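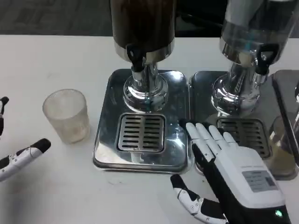 Section 2: Getting the room ready

Sestside Rooms – Hirer's Guide
Last updated Jun 11, 2018

Read section 1 (keys, alarm and doors) before you start. The steps below assume that the alarm is off and the front door is on the latch. The same steps apply to the large room and the garden room unless a note says otherwise.

2.1 Lights and blinds

1. The main switches are to the left of the double doors. The top row works the ceiling lights and the bottom row works the wall lights.
2. Press once for full light. Press and hold to dim.
3. The blinds are worked by the wall panel between the windows. Press the down arrow once and let go. The blind will travel to the bottom by itself.
4. To stop a blind part of the way down, press the middle button.

Note: The blinds share one motor circuit. If you press the arrows for two windows at once, the second blind waits until the first has finished.

Caution: Do not pull a blind by hand. The drive strips easily and the blind then has to come down for repair.

2.2 Heating

The heating is run by a Prumura controller in the lobby. It follows the booking calendar and will normally have the room warm by the start of your hire.

1. Check the display. A steady flame sign means the heating is on. A flashing flame means it is waiting to start.
2. To turn the room up or down, use the plus and minus keys. Each press is half a degree.
3. To get extra heat outside the programme, press BOOST. This runs for 20 minutes and then goes back to the calendar.
4. If the display shows LOCK, hold the plus and minus keys together until it clears.

Note: From December the frost setting comes on overnight. The radiators may be warm when you arrive even if the controller says OFF. Leave them as they are.

Do not bring in fan heaters. The sockets along the window wall are on the same circuit as the projector, and a heater will trip it.

2.3 Tables and chairs

The large room may hold up to 120 people seated in rows, or fewer with tables. The limit is part of our licence and includes your own helpers.

1. Take the tables from the store one at a time, using the trolley. The trolley brake is the red pedal.
2. Lay the table face down on the carpet, open both pairs of legs and slide the locking rings down until they click.
3. Turn the table over with one person at each end. Do not stand it on two legs and let it drop.
4. Put out chairs from the front of the room backwards. Hook each chair to the next one with the clip under the seat.
5. Keep the centre aisle and both fire exits clear. The aisle is marked by the brass studs in the floor of the large room. In the garden room, leave the width of a double door.

Caution: Fingers can be trapped in the locking rings. Keep your hand on the flat part of the leg when sliding the ring.

Chairs stack six high and no higher. When you put them back, face the stacks to the wall so that the next hirer can get the trolley under them.

2.4 Drinks and the serving table

Drinks go on a table of their own, against the wall and near a socket if you need one. The hatch to the kitchen can be left open, but it must be shut if the cooker is on.

1. Wipe the table top and let it dry before you put anything on it.
2. Stand each dispenser on its drip tray and turn the tap to face the room.
3. Leave enough space at the front for people to put a cup down.
4. Put the bin and the washing-up tray at the far end, so that the queue moves one way.
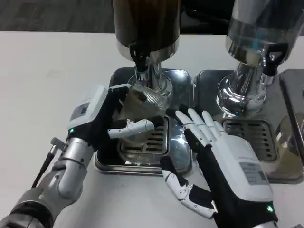 4 min read

Note: If you are using a caterer, send them section 5 as well. It covers parking, the back door and what may be poured down the kitchen sink.

The cups in the tall cupboard hold 400 ml and are meant for cold drinks. Mugs are on the shelf below. Please do not take either into the garden.

Caution: Hot drinks must be kept out of reach of small children. If you have a children's party booked, serve hot drinks from the kitchen hatch and leave the serving table for squash and food.

2.5 Projector and sound

The projector is fixed to the ceiling and cannot be moved. The speakers and the microphones run through the Brava amplifier in the grey cabinet. The cabinet key is on the same ring as the front door key.

1. Open the cabinet and press the large button on the amplifier. The light turns from red to green.
2. Lower the screen with the switch beside the cabinet. Hold the switch until the screen stops.
3. Press the power button on the projector remote once. The lamp takes a short while to reach full brightness.
4. Plug your laptop into the lead on the lectern.
5. If the screen says NO SIGNAL, press SOURCE on the remote until your picture comes up.
6. Turn the volume on the amplifier up slowly from zero. The volume on your laptop should be set high – if it is low you will hear a hiss.

Microphones

The hand-held microphone has a slide switch on the body. The clip-on one has its switch on the belt pack. Both use ordinary AA batteries, which you will need to bring. If a microphone squeals, move it further from the speakers or turn it down.

Note: Hearing loop users should sit in the front half of the large room. The loop comes on with the amplifier. There is no loop in the garden room.

Caution: When you have finished, switch the projector off with the remote and wait until the fan stops before you turn off the cabinet. Cutting the power while the fan is running shortens the life of the lamp.

2.6 Folding wall

The folding wall between the two rooms may only be moved if you have hired both. It was made by Visser and runs on a ceiling track, with nothing on the floor to trip over.

1. Check that there are no chairs or bags in the path of the panels.
2. Turn the crank handle anticlockwise to raise the bottom seal of the first panel.
3. Walk the panel back along the track by its edge. Do not push it in the middle.
4. Do the same with each of the other panels, in order.
5. Put the crank handle back on its hook inside the store.

If a panel sticks, stop and ring the office. Do not force it. 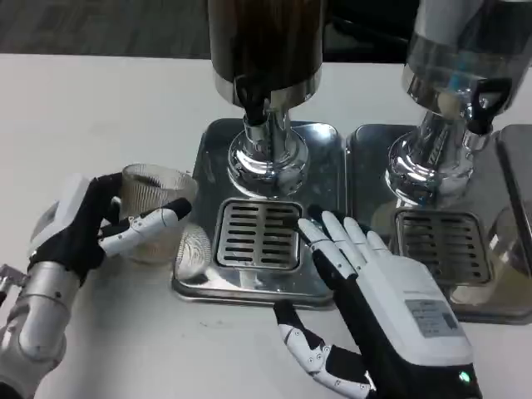

Can we get in early to set up?
Your hire time includes setting up and clearing away, so book the extra time if you think you will need it. If the room is free before your slot we can often add it on the day, at the normal rate. Ring the office first, as the door code only works during booked hours.

2.7 Before your guests arrive

- Both fire exits unlocked and clear
- Aisle clear and chairs clipped together
- Leads taped down or run along the wall
- Toilets checked for paper and soap
- Accident book and first aid box in their place by the hatch
- Someone in your party knows where the meeting point is (front car park, by the bicycle stands)

Anything broken or missing should be written on the sheet inside the store door before you start, otherwise it may be charged to your hire.

Go on to section 3 for clearing away and locking up.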